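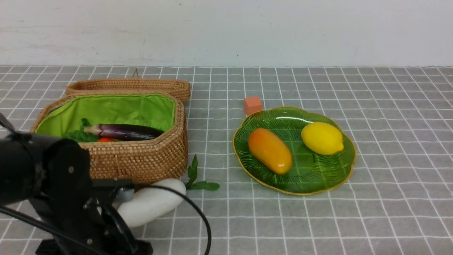

Cesta de ratán con tapa y forro de tela verde lima; dentro, una berenjena y hortalizas de hoja.

Cestería de ratán

La cestería de ratán es la técnica de fabricar recipientes, bandejas y otros objetos domésticos mediante el tejido de los tallos de varias palmeras trepadoras de la subfamilia Calamoideae. El material se conoce también como rota, roten o caña de Indias, aunque no tiene parentesco cercano con las cañas. Se trabaja sobre todo en Indonesia, Malasia, Filipinas y el sur de China, y se exporta como materia prima o como artículo terminado a casi todo el mundo.

Etimología

La palabra procede del malayo rotan, nombre que en esa lengua designa tanto la planta como el tallo limpio. Al español llegó en parte a través del francés y del inglés, y de ahí la convivencia de varias formas. En el comercio de muebles se impuso «ratán». En los textos más antiguos es frecuente encontrar «rota» o «junco de Indias», y en algunas zonas se llama mimbre a cualquier fibra tejida, uso que causa confusiones, puesto que el mimbre en sentido estricto se obtiene de las ramas jóvenes del sauce.

Materia prima

Las palmeras de ratán crecen apoyándose en los árboles del bosque, a los que se sujetan con espinas ganchudas. El tallo es macizo y de grosor casi uniforme, lo que lo distingue del bambú, que es hueco y presenta tabiques en los nudos. Un ejemplar adulto puede alcanzar 30 metros de longitud.

Tras el corte se retiran las vainas espinosas y el tallo se divide en tramos manejables. De él se aprovechan dos partes:

Corteza. Es lisa, dura y algo brillante. Se separa en tiras planas y se emplea en asientos de rejilla, ataduras y remates.

Médula. Es porosa y mate. Se pasa por hileras o máquinas de calibrado hasta obtener varillas redondas, que son las que más se usan para tejer cestas. El calibre de 3 mm es habitual en las piezas de cocina.

La médula absorbe bien los tintes y los barnices. Sin tratar tiene un tono crema que se va oscureciendo con la luz. Los tonos miel y tostados que se ven en el comercio suelen ser resultado de un ahumado, de un barniz o de una mano de goma laca.

Técnica

El artesano remoja las varillas antes de empezar y las mantiene envueltas en un paño húmedo mientras trabaja. El tiempo de remojo depende del grosor; un exceso de agua levanta pelusa y mancha la fibra. La construcción comienza por la base, donde se cruzan los montantes, y sigue hacia arriba una vez doblados estos para formar las paredes.

Los puntos más corrientes son el sencillo, en el que una sola hebra pasa alternativamente por delante y por detrás de cada montante, y el cordoncillo de dos o tres hebras, más resistente, que se reserva para el arranque de las paredes y para el borde. Las cestas redondas y ovaladas se levantan a ojo o con una horma. Las de planta poligonal —rectangular, hexagonal u octogonal— necesitan casi siempre un armazón de varilla gruesa o de alambre que fije las esquinas.
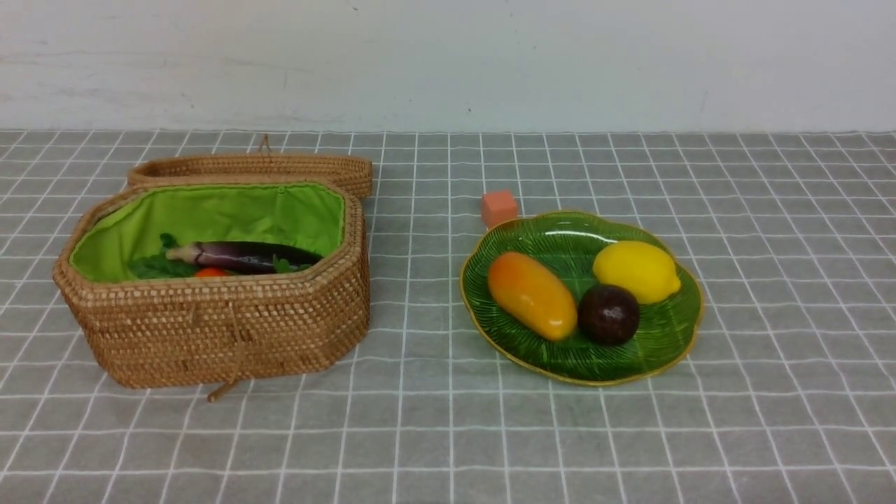
El borde se cierra doblando los montantes unos sobre otros y escondiendo las puntas en el tejido. En las piezas de taller se prefiere rematarlo aparte, con un aro forrado de corteza, porque permite igualar la altura sin repasar toda la pared. Las asas se añaden al final. Pueden ser laterales, de arco o de simple presilla, esta última frecuente en las tapas.

Tapas y forros

La tapa se teje como una bandeja poco profunda y se une al cuerpo con lazadas de la misma fibra, que hacen las veces de bisagra. Es el punto que antes se desgasta. En las cestas de merienda se sustituye a veces la lazada por una tira de cuero.

El forro de tela se generalizó con la cesta de costura, donde evitaba que los hilos se engancharan en la trama. Después pasó a las paneras y a las cestas de fruta. Se corta con holgura, se frunce en el borde y se cose al aro superior, o bien se deja suelto, sujeto con cintas, para poder lavarlo. El algodón es el tejido más empleado.

Usos domésticos

En la cocina, la cesta abierta sirve para guardar productos que no se conservan bien en bolsas cerradas, como patatas, cebollas o ajos. La circulación de aire a través de la trama retrasa la aparición de moho. Las verduras de hoja aguantan poco en ella y conviene consumirlas el mismo día. Un modelo mediano sin tapa pesa 700 gramos.

Fuera de la cocina se encuentra como costurero, revistero, cuna, jaula o maleta. El uso como equipaje fue común en los puertos coloniales y decayó con la llegada del cartón prensado.

Cestería en Drirholm y Virnley

En la comarca de Drirholm, donde no crece ninguna palmera, la cestería de ratán se introdujo a través del puerto de Virnley. Los tallos llegaban como material de estiba, calzando la carga entre bultos, y se vendían en el muelle a bajo precio. Los cesteros locales, acostumbrados al sauce, los emplearon primero para reforzar asas y más tarde para piezas completas.

El taller Kodeck fue el mayor de la zona. Trabajaba por encargo para panaderías y fruterías y tenía un modelo propio, alargado y con las esquinas achaflanadas, que todavía se imita. Cerró cuando la importación de cestas acabadas resultó más barata que la de la fibra. Parte de sus hormas y muestrarios pasó a la colección Pryor, que conserva 247 piezas y las expone al público cada mes de septiembre en el antiguo almacén de aduanas.

La atribución de cestas sin marca a Kodeck es discutida. El cordoncillo triple de la base, citado a menudo como rasgo distintivo, aparece también en trabajos de otros talleres de Virnley.

Conservación

El ratán se reseca en ambientes con calefacción y se vuelve quebradizo. Se recomienda pasar de vez en cuando un paño húmedo por ambas caras y dejar secar la pieza a la sombra. El polvo acumulado en la trama se retira con un pincel de cerda. La inmersión completa solo es aconsejable en cestas sin barniz ni forro, y nunca si el armazón es de alambre, por el riesgo de óxido.

Las varillas rotas se sustituyen introduciendo un tramo nuevo, remojado, junto al dañado, y cortando este cuando el nuevo ya está sujeto. Los orificios pequeños y redondos con serrín fino indican presencia de insectos xilófagos; la congelación en bolsa cerrada es el tratamiento doméstico más usado.

Véase también

Mimbre — Rejilla — Espartería — Cestería de bambú

Última actualización: 26 de mayo de 2019

Comentarios 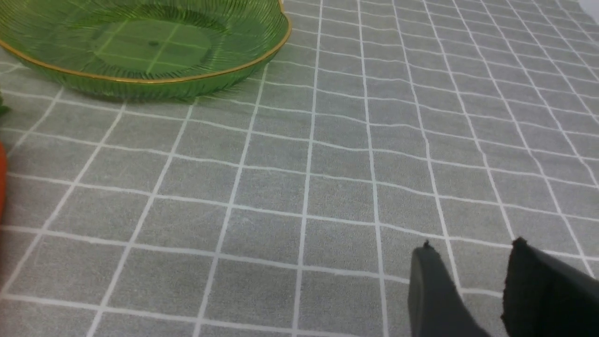 Shayne Henare: Muy útil la parte de los forros. Una duda, ¿el fruncido se cose al aro antes o después de cerrar el borde? En la cesta que estoy reparando el hilo pasa por debajo del remate y no consigo llegar con la aguja.

Anónimo: Después, con aguja curva. Si el hilo va por debajo, seguramente el remate se rehízo más tarde. Yo lo cosería por encima y listo.

Anónimo: En mi casa siempre se dijo «mimbre» a todo, también a esto. Falta mencionar las sillas de rejilla, que dan para un artículo entero.

Shayne Henare: Gracias, probaré con la curva. Lo de las bisagras de cuero también me interesa, si alguien sabe qué grosor se usaba.

Inicio Índice Artes y oficios Anterior Siguiente Contacto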